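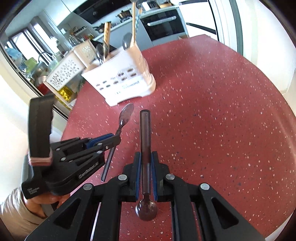

Last changed: September 2020

Spoons in, spoons out: an afternoon with the Planero kitchen recordings

Kuo-hua Liao had been putting spoons into a drainer for most of the morning when I got to Winbridge, and he did not stop to shake hands. He had a gripper in each fist. "Let me finish this one," he said, and lowered the spoon in between a spatula and a ladle, let go, and pulled back. Then he took it out again.

Liao records for Planero, a small company that wants to teach a pair of robot arms to put away cutlery. The arms themselves stay in another building. What he holds is the end of one, more or less, with a handle where the wrist should be. He squeezes, the fingers close, and the whole business is recorded so that a learning system called Kong can be trained on it later. Up to 8 hours of this makes a working day.

I told him I had read the company's claim that Kong would learn to handle "any kitchen, any utensil," and asked whether he believed it.

"I believe it will learn this drainer," he said. "I've put a lot of spoons in this drainer."

His colleague Tien-fu Choi, who checks the recordings and decides which are kept, was at a laptop by then and objected to that. The point of using a lived-in kitchen, he said, is that everything in it is a bit of a mess. Metal next to wood, shiny next to dull, pots on the stove, light from a window. "If you do it on a clean bench you get a system that knows clean benches. We did that in January. It was very good at the bench."

And after January?

"We showed it a plastic spoon, a dark one, and it went for the shadow."

I liked him for telling me. The company's web page has a good deal about progress and nothing about the shadow.

Choi's answer to the problem is the one I hear from everybody in this line of work, and it is more recordings. There are 1562 in the kept set so far. I asked how many it would take. He said that was hard to know. I asked how anyone would notice when they had enough, and he said they would try Kong on a kitchen it had never met and see. That kitchen is in Flallholm, in the back of a guest house, and it has been promised for some time. No test has been run there. I asked for a date and was given a shrug from one side of the room and a laugh from the other.

What I had not expected was how much of the job is style. Liao can pick up a spoon like anybody else, in one sloppy movement, turning it in the air as he goes. He is asked not to. The recordings that Choi keeps have an unhurried approach, a definite close, a lift, and a release you can put a finger on. Choi played me a rejected one. I could see nothing wrong with it.

"He slid it along the table and then he tipped it," Choi said. "It's clever. People are clever with their hands and they don't notice. The arm can't do that, so we can't use it."

"I was tired," Liao said.

"You were clever and tired."

It seems to me a fair question what is being learned, then. If the people giving the examples have to move like the machine before the machine can copy them, some of the teaching is going the other way. I put this to both of them. Choi said it was a matter of taste and that a piano teacher also plays slowly for beginners. Liao thought about it longer.

"I do the dishes like this at home now," he said. "My wife has asked me to stop."

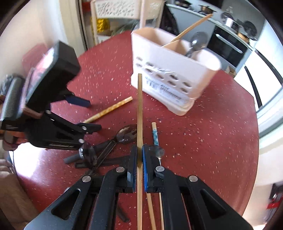

Thin wooden sticks on the red table, with the drainer behind.

We moved on to the sticks. Spoons are the easy part, according to Choi, and he was almost cheerful in running them down: a spoon has a bowl, the bowl tells you which end is which, and it sits in the fingers without much argument. A chopstick or a skewer gives the system far less to go on. It is thin, it lies flat, and when it is plain wood the two ends may look very much alike.

Liao showed me the trick with them. He brings the jaws down with the stick between the pads, closes, and waits a moment before lifting. If the stick swings, he puts it down and begins again, and the attempt is thrown out. He lost several while I stood there. One rolled and he caught it with his elbow, which he said would also be thrown out.

I asked whether throwing out the failures was wise. A real kitchen is full of them. A system that has only ever watched things go right may have no idea what to do when a skewer rolls off toward the floor.

This turned out to be a sore point between the two. Liao thinks the fumbles should be kept, or at least those where he recovers. "The recovery is the skill," he said. "Picking it up the first time is luck half the time." Choi has argued for keeping them in a separate pile and was told there was no budget to label them. He does not agree with the decision, and he was careful to say so in front of me and then careful to say that it was above him.

How long does one good stick recording take? Choi said 40 seconds, if Liao is fresh. Then there is the watching, and Choi watches every one of them at normal speed. He tried it at double speed for a while and let through some bad releases. So the labor that is supposed to disappear has for now been handed to 2 people, one moving cutlery about and the other watching him do it. Neither of them seemed to find this as funny as I did.

I don't want to be unfair. The older way, with someone steering a real arm through every movement from a joystick, was slow and tiring, and Liao did that too, at a previous job. He would not go back. With the hand-held grippers he can work at a table or a counter and feel through the handle when the grip is wrong. "With the joystick I was guessing," he said. "I broke a lot of cups."

But when I asked to see Kong put away one spoon, any spoon, I was told the arms were being serviced. I was offered a video. In the video an arm lifts a metal spoon, takes it to a drainer and drops it in very nicely. I asked how many tries that had taken.

"That's a good one," Choi said, meaning the clip.

Liao had already picked up the grippers again. He wanted to get through the skewers before the light from the window changed, and he asked me to stand a bit farther back, as my sleeve had been in the last three.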